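Corkow Playhouse, July 15, 2024. Notes on the touring production of Brullska, written up as a thread. Mostly technical, as usual. Plot details kept to a minimum.

1/ Brullska is a folk musical with a cast of 15 and a band of six. It runs two hours and 19 minutes including the interval. The front-of-house board said two hours, so check your last train.

2/ The set is one raked timber deck with a revolve let into it. The revolve carries the mill, the chapel and the ferry landing. Changes are done in view, under a low blue state, and the longest of them covers 16 bars of underscore.

3/ Sound first, as it was the weak point at Jakbridge in November. The vocal reinforcement has been reworked. Words in the opening chorus now reach the back of the stalls. At Jakbridge I lost most of the second verse under the accordion.

4/ The band has moved from the pit to a platform upstage left, behind gauze. This costs some depth in the chapel scene but gives the singers a beat they can hear without foldback wedges along the front edge.

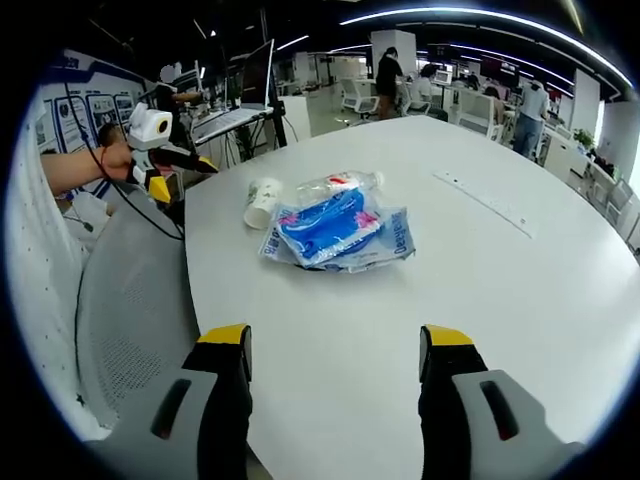

5/ Is it worth paying for the front stalls? Row F or further back is the better buy, as the rake hides the downstage end of the revolve from anyone sitting closer.

6/ Lighting. The rig relies on side light from booms, with very little from the front. Faces drop out in the ferry scene when the chorus crosses. The storm is better: one hard source from the back, haze, and no strobe.

7/ Flying is limited to the mill sail and two cloths. The sail came in late on its second cue and the actor at the wheel held her line until it landed. The conductor vamped for four bars. Neatly handled.

8/ The Neagu system is used for the automation on this tour. The revolve starts and stops cleanly and I heard no motor noise in the quiet numbers, which was a complaint on the previous leg.

9/ Act two still has a problem of length. The wedding sequence has three dances where the story needs one. The middle dance repeats the figure from the harvest number at a slower tempo and could go.

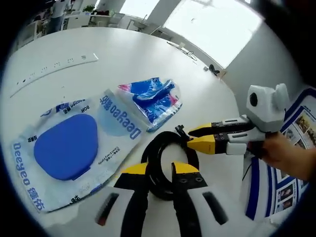

10/ Reply from millrace_sue: I'd keep the middle dance and lose the first one. The slower tempo sets up the father's song, and without it he'd have to come in cold after the clog routine.

11/ Fair point on the father's song. The key change into it does depend on that slow section. I would still trim the repeat – eight bars would be enough to get him to the table.

12/ Singing. The lead is secure up to the top of the ferry ballad and takes the last phrase in one breath. The chorus tuning drifted flat in the unaccompanied prayer and was corrected when the fiddle came back in.

13/ Costume is wool and linen in browns and greys, with red kept for the wedding. Quick changes are well hidden. One radio pack was visible through a shawl from the circle.

14/ Programme is 47 pages and includes the full lyrics, a plan of the set and a decent note on the source tale. No rehearsal pictures. The print is small.

15/ Overall: a tidier show than it was at Jakbridge, with better sound and a second act that needs a cut. I'd go again, in the circle this time – the revolve patterns ought to read better from above.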